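Print this page
E-mail this page

Keeping the Valleck arm in order

Tarek Saab has looked after the sorting cell at Fourie's Brillville workshop for two years. The arm picks toys from a metal tray, and most of his work is on the wrist.

"The wrist carries the button panel and the gripper, so the cable there takes all the bending," he said. "I check it every 40 hours of running. If the sleeve is marked, I change it."

The last full service was at 477 hours. Saab replaced a worn seal at joint four and set the zero position again with the arm unloaded. He does not use the stored values after a seal change. "They will be close — but close is a missed pick."

The tray is filled with mixed objects, hard and soft. Cloth gives the most trouble. "A ball is either held or it isn't. With cloth you can have one thread and the gripper reports a good grip." He lowered the closing speed in April and logged 223 picks before accepting the new setting.

Asked about the table covering, he said the green cloth is pulled tight and checked at each start. A fold under the tray tilts it, and the approach height is then wrong on one side.

Vicente Lucero, who supplies parts from Molivska, wants the service interval made longer. Saab disagrees. "He can have his interval when I have a second wrist on the shelf."
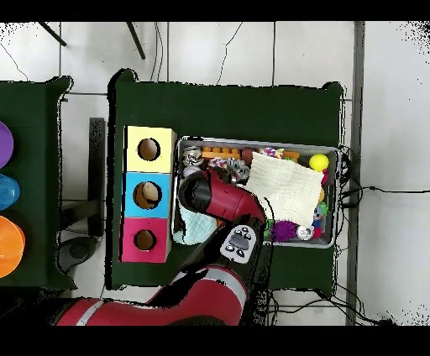

E-mail this page
Print this page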